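Ruvley Home Trades List

Hello and welcome! Ruvley is a small, tidy list of work that people do from their own homes, either for themselves or for a handful of regular clients. It covers typing up recordings, taking in mending, keeping the books for the shop down the road, baking to order and a good deal more (the person who irons choir robes is in there too, row 200, and I'm very fond of that one).

What's in it

There are 3,746 entries in one plain file, ruvley.csv, sorted into 16 kinds of work. Each row has the trade, the sort of place it's done in, what the person spent to get going, how many hours a week they put in, and how they found their first client. Money is in pounds. If somebody left a question blank, I've left it blank as well, so please don't read an empty box as a nought.
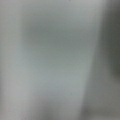
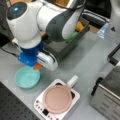

Second picture: turquoise bowl and white induction cooktop.

Where it came from

Most of the answers came through the Mudlow newsletter, where readers filled in a form of 22 questions over the course of November. The rest were typed in from letters by Anneli Manninen, who has far better eyes than mine for other people's handwriting. Names, streets and phone numbers were taken out before anything was saved.

Things to watch for

Baking and sewing take up far more than their fair share of the rows, so do be careful if you want to say anything about home work as a whole. Hours are people's own guesses, and "a few" was turned into 3, which I still grumble about. The older Leltus spellings of trade names are kept in the column called old_name.

Using it

Help yourself for study, teaching or plain nosiness! Please mention Ruvley somewhere, and send corrections to the Savolainen mailbox with the row number in the subject line.

Last updated: February 9, 2019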